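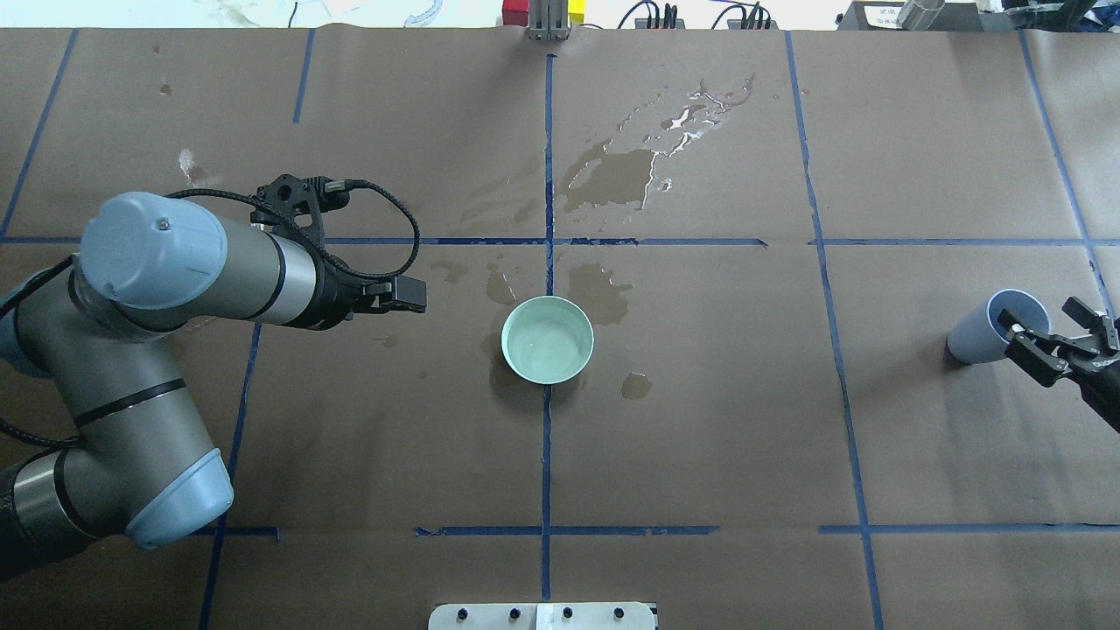

Section 7. Preparing a Feature Presentation

The procedures in this section apply to all auditoriums equipped with the Zundis playback system. They cover loading a feature, building the show playlist, and checking the presentation before the public is admitted. Operators should have completed the basic training described in the Isberg Cinemas staff handbook.

Revised 27 Jan 2020. Approved by Ruth Giraldo, Presentation Standards.

Loading the feature

1. Confirm that the title, version, and language on the delivery slip match the booking sheet. A subtitled version and a dubbed version of the same film are separate deliveries and carry separate keys.

2. Connect the delivery drive to the front port of the library server. Wait for the status light to turn green.

3. From the main menu, select Library, then Import. Choose the feature from the list and press Start.

4. When the import is complete, select Verify. The server compares each file with the packing list supplied by the distributor.

5. Eject the drive through the menu before removing the cable. Return the drive to its case with the delivery slip.

Caution: Do not begin an import on a server that is feeding a show in progress. Playback may stop without warning.

Note: The library holds up to 200 items, including trailers and policy announcements. Trailers for films that have already opened should be deleted at the weekly booking change.

Loading the key

1. Save the key file to a clean USB stick. Do not rename the file.

2. Insert the stick and select Keys, then Add.

3. Check the start and end times shown on the screen against the first and last performances on the booking sheet. Times are displayed in local time.

4. If the key is missing or has the wrong dates, notify the booking office at once. Segundo Correa is the contact for key requests at the Mamani and Grarititz sites.
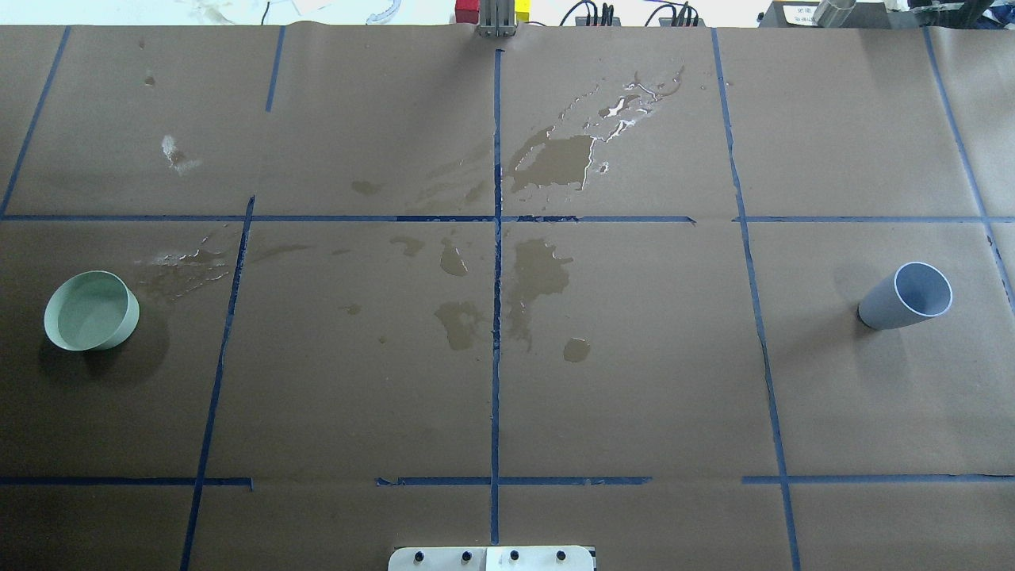
Can a feature be imported before its key has arrived?

The import and the verification can both be completed without a key. The feature will appear in the library with a closed padlock and can be placed in a playlist, but it will not play until a valid key has been added.

Building the show playlist

1. Select Playlists, then New. Enter the film title, followed by the auditorium number.

2. Add the items in the following order: advertising reel, trailers, house policy announcement, feature.

3. Insert the cue "House lights to half" before the first trailer and "House lights down" before the feature.

4. Insert the matching picture format cue before each item. Trailers are often supplied in a different shape from the feature they precede, and the masking must be set for each one.

5. For films with a scene during or after the closing credits, place the "House lights to half" cue after that scene. The cue time is listed on the booking sheet under Credit Offset, in seconds from the start of the feature.

6. Save the playlist and assign it to the schedule.

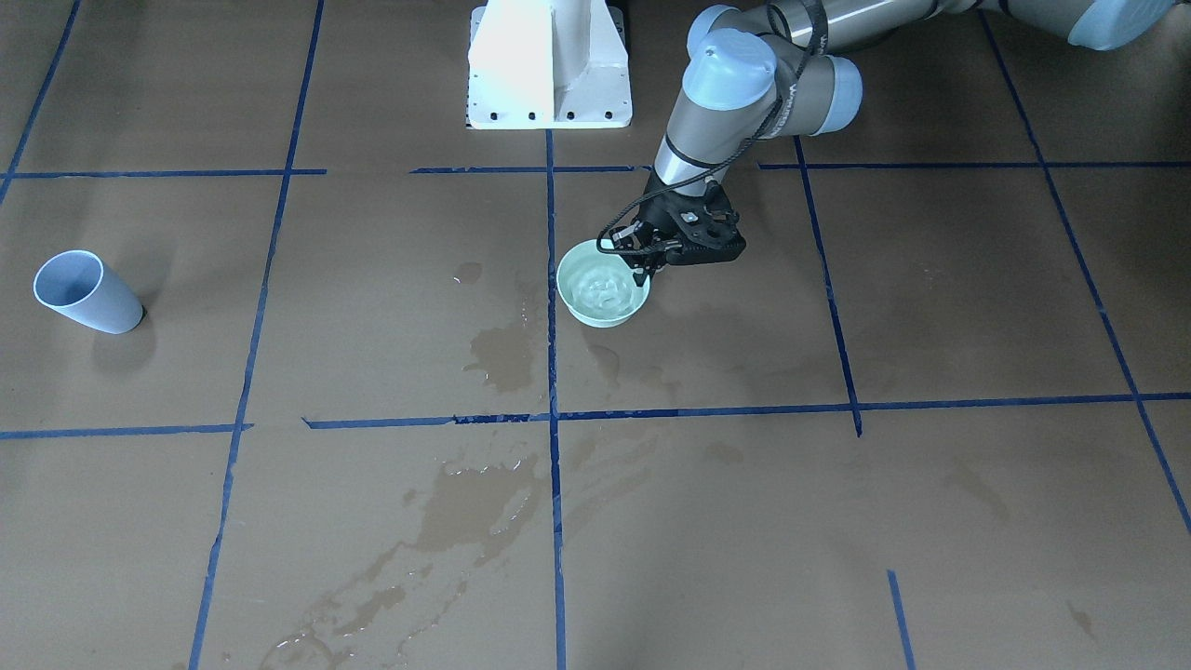
Where the booking sheet gives no credit offset, the operator must view the end of the feature and enter the time by hand. The lights must remain down until the offset has been confirmed.

Checking the presentation

1. Play the first minute of the feature in the auditorium. Confirm that the image fills the screen and that the masking does not cover any part of the picture.

2. Stand in the center of the seating area and listen for dialogue from the center speaker. Set the fader to 7 unless the booking sheet states otherwise.

3. If subtitles are required, move to a scene with dialogue and confirm that both lines of text are fully on the screen.

4. Record the check in the presentation log, with the operator's initials and the time.

Caution: Do not adjust projector focus or lens position to correct a masking fault. Report the fault to Wilmer Huamán, Technical Services.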